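What Is a Classic Car?

A classic car is an old car that people still look after. Many clubs say a car must be a set age before it can join. The Moffat club takes cars from age 17.

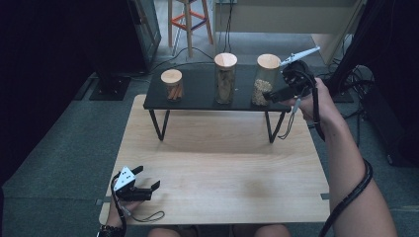
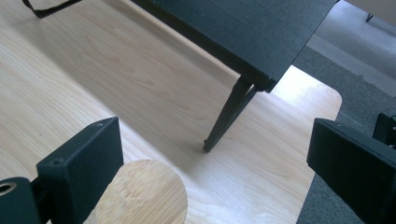
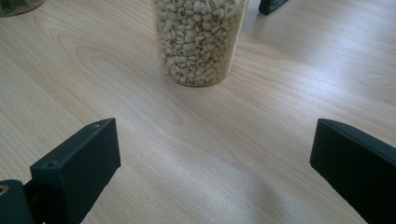 Some old cars are rare. Varis made only 44 of its first racing car. Each one has a number stamped on a metal plate, and owners use it to find out who had the car before them. Every August, 50 old cars drive from Akberg to Bollau.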